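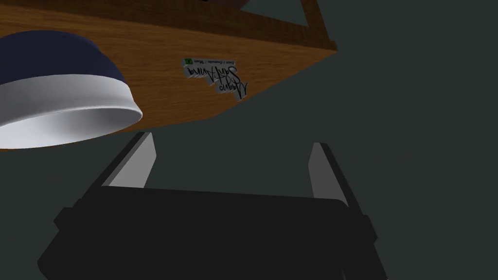 Erkville, November

Naveen rang before nine to say the duvet covers are in. We have the licence for Standosley, the gardening detective off the telly, for 2 years, and so far it has brought us 814 tea towels and a rash. The covers have his face on them, life size, on the pillow side. I asked who would want to wake up next to that. Over 80 people, according to Naveen, who has the pre-orders and sounded hurt.

Crenshaw want oven gloves by spring. Casteo, who do the printing, have sent a sample with the moustache in green – they say it matches our file, and I've looked, and it does.

Cletus Lyons took 26 cushions for his shop and asked if they came plain.

Soup for tea. Must ring Casteo back about the moustache.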